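Toaster corner, quick notes

Did this in April after the crumbs got bad. Took 53 minutes start to finish, incl. hunting for the screwdriver.

Unplug first. Let it cool all the way. Tray out, tip it in the trash, wipe, dry, back in. No tray? Upside down over the sink, gentle shake, few taps on the bottom. No knives in the slots. Soft paintbrush for the corners, cheap one is fine.

Outside of it: damp cloth, drop of dish soap. Never spray the toaster, spray the cloth. Sticky lever = warm water on a cotton swab, go round it twice.
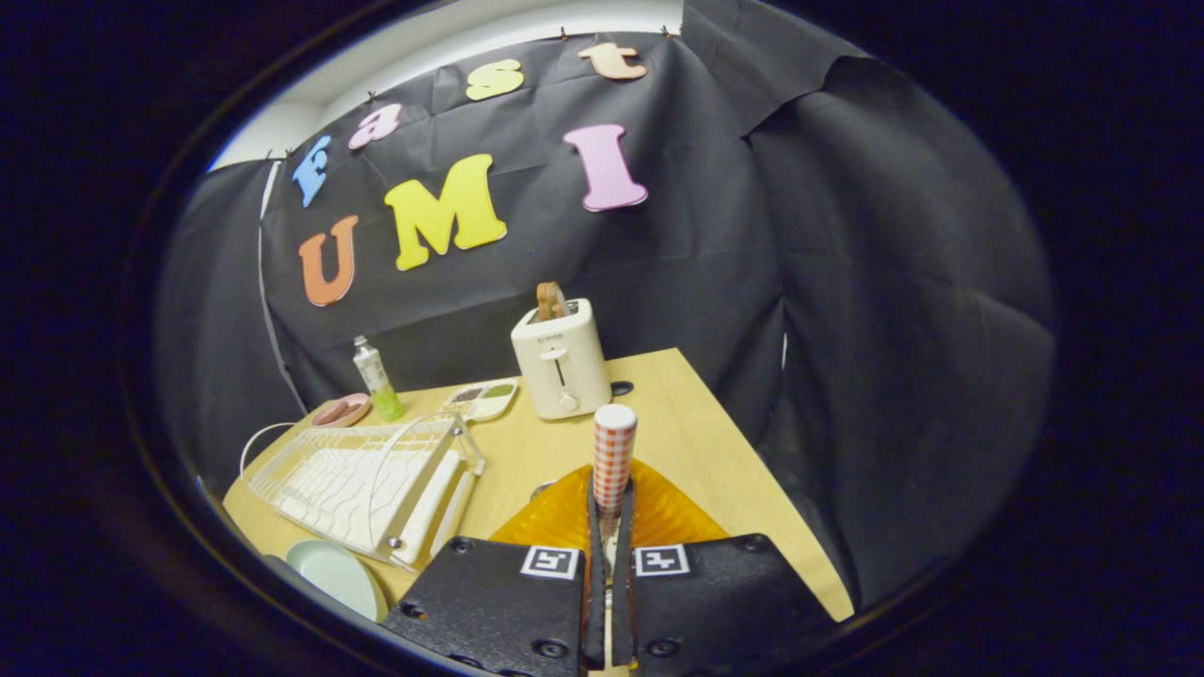
Counter space next. Keep out what you use daily, the rest goes up on the shelf. Dzifa Addo keeps hers down to kettle, toaster, bread board and I copied that, minus the board. A wire rack like the white one with the plate standing in it can go at a slant if the table's shallow, just leave a gap so drips dont reach the toaster. Plates on edge, never flat, they dry way faster. Towel under the rack, swap it every night.

Cords: twist tie, loop the extra behind. Don't let it hang over the front, kids pull.

Rack getting chalky? Half vinegar half water, soak 10 min, old toothbrush on the joints. Rinse good. Dry it right away or teh bends start to rust.

Bread bag clip goes on the hook by the window. Still looking for a better lid for the butter.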